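검색 엔진은 웹페이지를 어떻게 찾아서 정리할까

어린이 기술 교실 / 글: 데스타 게브레트사디크(Desta Gebretsadik)

검색창에 '고래는 어떻게 자나요'라고 입력하면 1초도 안 되어 결과가 나온다. 검색 엔진은 그 순간에 인터넷 전체를 뒤지지 않는다. 미리 만들어 둔 목록을 읽는다. 이 목록을 색인이라고 한다. 두꺼운 도감의 맨 뒤에 있는 '찾아보기'와 같은 구조이다.

1단계. 수집

웹페이지를 읽으러 다니는 프로그램을 크롤러라고 부른다. 크롤러는 주소 하나에서 출발한다. 페이지의 글을 읽고, 그 안에 있는 링크를 모두 적어 둔다. 그다음 적어 둔 주소를 하나씩 방문한다. 어떤 페이지로 가는 링크가 하나도 없으면 크롤러는 그 페이지를 발견하기 어렵다. 그래서 사이트를 만드는 사람은 '사이트맵'이라는 주소 목록을 따로 올려 두기도 한다.

어린이용 검색 엔진 투벤(Tuven)을 보자. 투벤의 크롤러 이름은 하브테(Habte)이다. 하브테는 토요일마다 학교와 도서관 사이트를 돌며 한 번에 최대 2000쪽을 읽는다. 지난 토요일에는 1413쪽을 읽었고, 그중 117쪽은 전에 없던 새 페이지였다.

크롤러가 지켜야 하는 규칙도 있다. 사이트 주인은 robots.txt라는 파일에 '이 폴더는 읽지 마세요'라고 적을 수 있다. 예의 바른 크롤러는 다른 페이지를 읽기 전에 이 파일부터 확인한다. 다만 이 파일은 자물쇠가 아니다. 비밀로 해야 하는 내용은 비밀번호로 보호해야 한다.

2단계. 색인 만들기

수집한 페이지는 낱말 단위로 나눈다. 한국어에서는 이 작업이 조금 복잡하다. '고래는', '고래가', '고래를'은 모양이 다르지만 모두 '고래'에 관한 말이다. 프로그램은 뒤에 붙은 '는', '가', '를'을 떼어 내고 '고래'만 남긴다.

그다음 낱말마다 칸을 하나씩 만들고, 그 낱말이 나온 페이지의 번호를 넣는다. '고래' 칸에 3번, 8번, 21번이 들어 있다면 고래라는 낱말은 그 세 페이지에 나온다. 새로 만든 칸은 비어 있다가 번호가 들어오면서 채워진다.
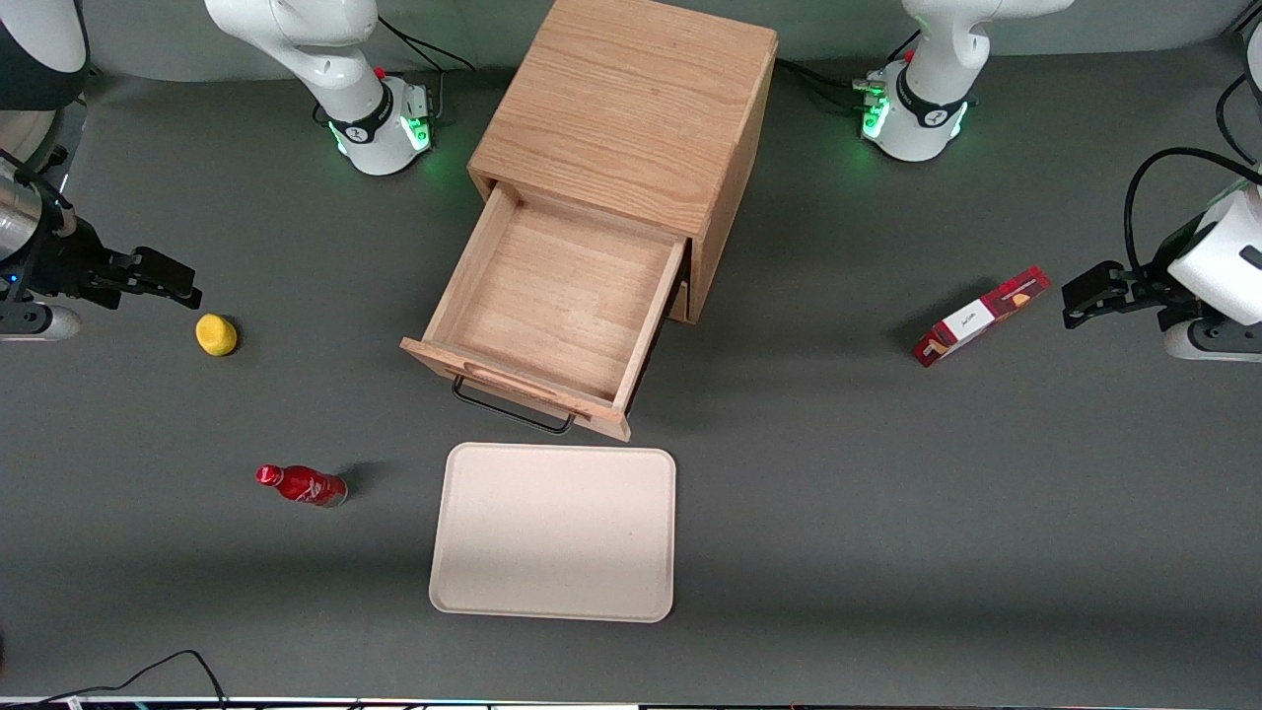 빈 서랍이 열려 있는 나무 수납장. 색인의 칸도 처음에는 이렇게 비어 있다.

이런 방식의 목록을 역색인이라고 한다. 보통 책은 쪽을 펼쳐야 낱말이 나온다. 역색인은 순서가 거꾸로여서 낱말을 먼저 고르면 쪽 번호가 나온다. '고래'와 '잠'을 함께 검색하면 두 칸을 모두 열어 양쪽에 다 들어 있는 번호를 고른다. '잠' 칸에 8번, 15번, 21번이 있다면 답은 8번과 21번이다.

3단계. 순서 정하기

조건에 맞는 페이지가 여러 개이면 순서를 정해야 한다. 이것을 랭킹이라고 한다. 투벤은 다음 5가지를 점수로 계산한다.

- 검색한 낱말이 제목에 있는가
- 검색한 낱말이 본문에 나오는가
- 다른 사이트가 이 페이지를 링크했는가
- 최근에 고친 페이지인가
- 화면이 빨리 열리는가

점수가 높은 페이지가 위에 놓인다. 검색 엔진마다 계산 방법이 다르므로 같은 말을 입력해도 결과가 다를 수 있다. 과학 숙제 전용 검색 엔진 자노브(Zanov)는 제목에 가장 큰 점수를 준다.

낱말을 많이 쓰면 1등이 될까

그렇지 않다. 한 페이지에 '고래'를 수백 번 적는 방법을 '키워드 채우기'라고 한다. 요즘 검색 엔진은 이런 페이지를 찾아내어 점수를 깎는다. 읽는 사람에게 도움이 되지 않기 때문이다.

맨 위의 결과가 항상 맞는 것도 아니다. 점수는 프로그램이 계산한 값이고, 프로그램은 글의 내용이 사실인지 완전히 판단하지 못한다. '광고'라고 표시된 결과는 돈을 내고 올린 것이다. 숙제를 할 때는 결과를 두 개 이상 열어 비교한다.

낱말 풀이

크롤러: 링크를 따라다니며 페이지를 읽는 프로그램
색인: 낱말과 페이지 번호를 짝지은 목록
랭킹: 결과를 보여 줄 순서를 정하는 일

다음 글: 같은 페이지가 휴대전화와 컴퓨터에서 다르게 보이는 까닭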